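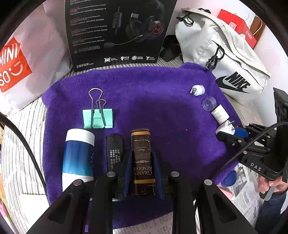

Small items laid out on a terry towel before sorting.

Emptying a Junk Drawer: Surface, Order, Storage

Spread a towel over the work surface first. Terry cloth has enough pile to stop bottles and caps from rolling, and a solid color makes small pieces easier to find. Smooth out folds, then leave a hand's width clear in the middle as a working area.

Group by shape before use. Long boxes and bottles go on one side, parallel to each other. Caps, plug adapters and USB devices go along the opposite edge in a single line.

Liquids: check the cap, wipe the neck and store upright. Bottles up to 22 cm tall fit the Tomton deep tray; anything taller goes on a shelf.

USB devices: cover the connector or place the device in a small bag. Lint packed into the metal shell is a common cause of poor contact.

Plug adapters: store with the prongs facing down — a bent prong should not be forced straight. Discard the adapter.

Binder clips: a large clip takes less room with both handles folded flat against the body. Clip it to the drawer divider if the divider is thin enough.

Loose caps: keep only those that match a container in the drawer.

Shake the towel outdoors when finished and wash it separately the first time. Line the drawer before refilling. The Ravn felt liner cuts with ordinary scissors; trim it 2 mm short on each side.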